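Keeping a Rental Cottage Kitchen in Order Between Guests

Last updated: April

These notes apply to small lakeside and hill rentals with one kitchen, one water heater and a turnover window of a few hours. They were written for the two cottages we let at Oltelcombe, but most of the figures carry over to any unit that sleeps four to six.

Water first. After a vacancy of a week or more, run the kitchen cold tap for 3 minutes before filling a kettle or an ice tray. Run the hot tap separately until the temperature holds steady. If the property has a Flidevlow inline filter, change the cartridge by volume and not by season. Ours is set at 3,600 gallons, read off the meter under the sink and written on a strip of tape on the cabinet door. A cottage that is booked solid from June will get there much sooner than one used on weekends.

Refrigerators. Switch the unit on the evening before arrival. A full-size refrigerator started at noon will not be cold enough for a family's groceries at four. During long gaps, empty it, switch it off at the wall and prop the door open with a folded dish towel. Do not leave baking soda in an unpowered refrigerator with the door shut; it does very little against mildew.
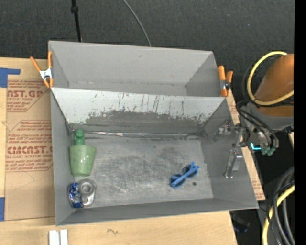 Cups and small items should be stored by how guests use them, with outdoor pieces near the back door and breakable ones above counter height. Put anything meant for the dock or the fire pit in a single container that can be carried out and back. A divided metal bin works well, with the larger compartment for cups and the smaller one left empty for whatever comes back dirty. Bare metal picks up fine scratches and cloudy smudges on the bottom, and these can be ignored. Wipe it with dish soap and a soft cloth, then dry it at once, paying attention to the foot of the divider where grit collects. Skip steel wool.

Coffee makers. Descale every 200 pots in hard-water areas. Use plain white vinegar and water in equal parts, run one full cycle, then two cycles of clean water. Leave paper filters in a lidded jar; an open packet in a damp cottage goes limp and collapses in the basket.

Electrical load. Older cottages often have one kitchen circuit. A toaster and a kettle together will trip it. Post a card by the outlet giving the location of the breaker and stating which appliances may not run together. The slow cooker we supply is marked Flarnell and draws little enough to share the circuit with the refrigerator.

Trash. Line the can with two bags, one inside the other, so that a departing guest can pull the full one and leave a fresh one in place. Where bears or raccoons are active, state the latch procedure on the same card as the breaker.

Stock list for each arrival: dish soap, one new sponge, salt, pepper, cooking oil in a bottle under half a quart, matches, foil. Date the oil with a marker and discard it at the end of the month.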